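Setting up your local mentoring circle

I've started two of these now, one in Trarnville and one in Wusness, and I got plenty wrong the first time - so I've written the steps in the order I wish I'd done them.

1. Find your two leads. You need a pair, because one of you will get flu in the first month. I had Dela Eshun and I'd have been lost without her.

2. Book a room for August onwards. Ask about step-free access and whether children can come along.

Note: if women are travelling in by bus, check the last one home before you fix your finishing time. We didn't!
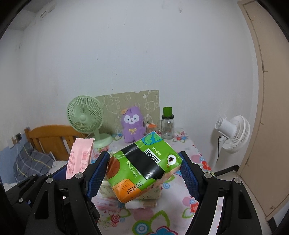

3. Invite your members. Keep the first circle to 15 women at most. We had 11 at ours and it felt about right, with everyone getting a turn to talk.

4. Match mentors and mentees. Let people chat over tea first, then ask each of them privately for two names. Priya Mercado does ours on slips of paper and it takes her one evening.

Caution: don't pair anyone with her own line manager, even if they both say they're happy with it.

5. Apply for the starter grant. It's 200 pounds from the Gundholm fund, and the form is short. Put childcare on its own line or they'll send it back to you (they sent mine back twice).
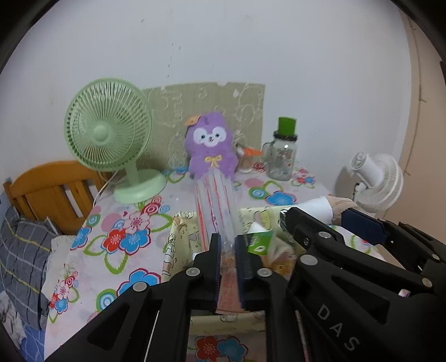
Circle Starter Guide - Issue 11 - page 15

6. Hold your first evening. Agree what stays in the room before anybody shares anything personal, and write it down.

7. Send your contact sheet to Maj-Britt Fagerlund within a fortnight, so she can add you to the list of circles.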